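What Is a Cliffhanger?

Have you ever watched a TV show that stopped just when you wanted to know what was coming? Maybe a door started to open and the screen went black. An ending like that is called a cliffhanger.

Where the word comes from

Long ago, many stories were printed in magazines, one chapter at a time. Readers had to wait a week or a month for the next chapter. Writers learned to stop at an exciting part so that people would buy the next issue. Some stories really did leave a person hanging off the side of a cliff. Later, movie theaters showed short films in weekly parts, and these used the same trick.

Who decides where a TV episode stops?

Most shows are planned in a writers' room. This is a room where several writers sit together and work out the story. The person in charge is called the showrunner.

Rosimeire Nogueira is the showrunner of a mystery series called Grestinura. It is set in a town named Plernudau, where people keep finding locked boxes. Each episode has one main question, and the writers choose it before they write anything else. Then they decide if the question will be answered at the end or saved for next time.

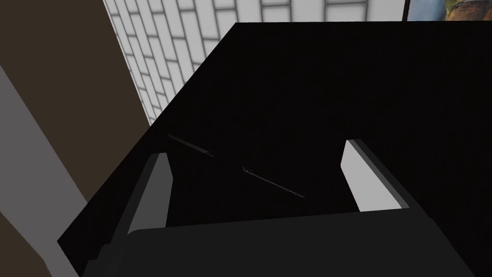 A dark shape with two thin gray lines on it.

The writers put each event on a card and pin the cards to a wall. One season of Grestinura used 279 cards. If an ending feels dull, they move the cards. Sometimes the best place to stop is in the middle of a conversation.

Different kinds of cliffhangers

Danger: A character is in trouble, and we do not know if they will get out.

Secret: Someone learns a big piece of news, but we do not hear what it is.

Arrival: A new person walks in, or an old one comes back.

Choice: A character has to pick between two things, and the episode ends before they pick.

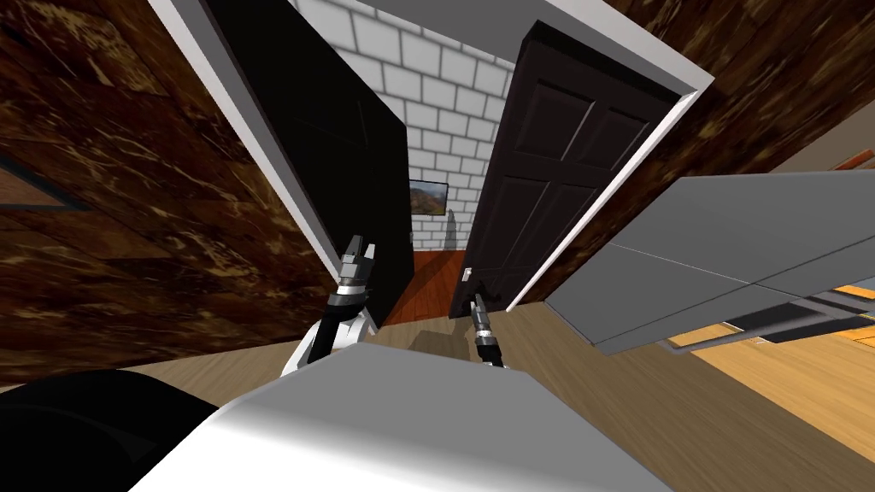
Why do they work?

Your brain likes to finish things. When a story leaves a question open, you may keep thinking about it at dinner or on the way to school. You might talk about it with your friends and make guesses.

A cliffhanger can also go wrong. If the answer is too easy, viewers may feel tricked. Grigore Tănase, one of the writers, keeps a list of every question the show has asked. After 19 episodes, there were still 3 with no answer, and he wanted them settled before the last episode in September.

Try it yourself

Write a short story about a character who finds something strange. Stop before you say what it is. Read it to a friend and ask what they think will happen. Then write the next part.

Words to know

Episode: one part of a TV series.

Season: a group of episodes made to go together.

Showrunner: the person in charge of a TV series.

Finale: the last episode of a season or a whole series.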